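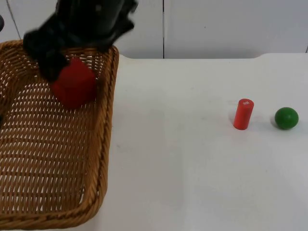 The Gramora bench cell is a small automation cell in which one robot arm with a two-finger gripper handles light objects on a white table. This article treats how the cell is set up and looked after; the programming of the arm is treated elsewhere. The cell works with a basket and a small set of objects, and the gripper always approaches them from the top. When it works over the woven basket, with the red block at its finger and the red cylinder and green ball standing on the table at the right, the fingers must pass near to a braided rim which is harder and less even than it seems. Most of the care described below has to do with this rim, with the fingers and with the table.

History

The cell was first put together in the Flovero training workshop as a replacement for an older bench which used plastic trays. The trays were easy for the robot but taught the students very little. A wicker basket was chosen in their place. Its floor is not fully flat, its walls are inclined, and no two baskets are the same, so every new basket asks for a new measurement. The name Yang plate, still used by some operators, refers to the mounting plate of the first version. The present plate has another hole pattern and the two cannot be exchanged.

Table and background

The table top is white and matte. A glossy top was tried and was given up after one winter, when the low sun came in from the side. Behind the table there is a wall of pale panels with dark joints. The joints are useful during setup: the operator can compare their position in the camera picture with a stored picture and see at once if the camera has moved.

The top is wiped every Friday with a damp cloth, and then with a dry one. Gray smudges should be removed early. Alcohol is permitted on the fingers but not on the table.

Setting the basket

The basket is placed by hand on the left part of the table, with the long side parallel to the guide. The operator then follows these steps:

1. Move the arm to the parking position and wait until the drive light is off.
2. Press down each corner of the basket. If it rocks, turn it by half and try again.
3. Measure the height of the rim at the four corners and enter the highest value, not the average. The software adds 19 mm of free space above it.
4. Put the objects at their start places. The cylinder stands upright, with the marked face up.
5. Park the arm once more, outside the camera view, and store the reference picture. The cube should be lying on the basket floor near the right inner wall, as this is the most difficult place for the fingers. 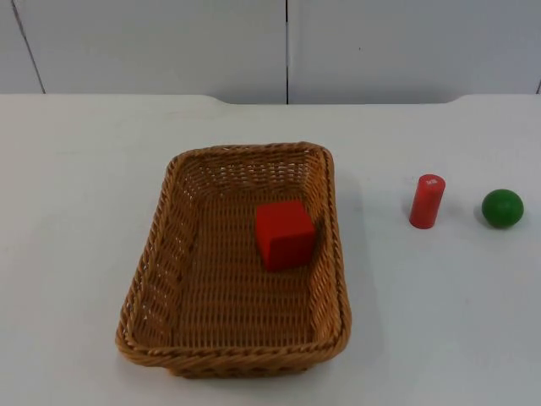
6. Run one slow cycle at reduced speed with a hand near the stop button.

A reference picture is valid only for one basket. At a change of basket the old picture is deleted, otherwise the cell may start with wrong heights and give no warning.

Gripper care

The finger pads are of soft rubber and are changed after 200 hours of work, or sooner if an edge is torn. Both pads are changed together. The screws are tightened by hand and then with the small Kema key, which is kept on a hook under the table. After a change of pads the gripper is opened and closed 60 times without load, and the zero point is set again.

Dust from the wicker collects in the finger joints. It is taken out with a dry brush. Oil should not be used there, for it holds the dust and makes the movement slow.

Common faults

Error 139 means that the finger met resistance before the expected height. In most cases it has touched the rim. The arm is moved up by hand control, the rim is measured again, and broken strands are cut off close to the weave.

If the ball rolls away from its start place, the table is not level. The front feet are adjusted first. Tape under the ball is sometimes seen, but it leaves glue on the pads.

See also

Parking position; Finger pads; Reference picture; Yang plate

Search this site Go

Shares 19 Comments 0

Contact | Copyright Gramora | Back to top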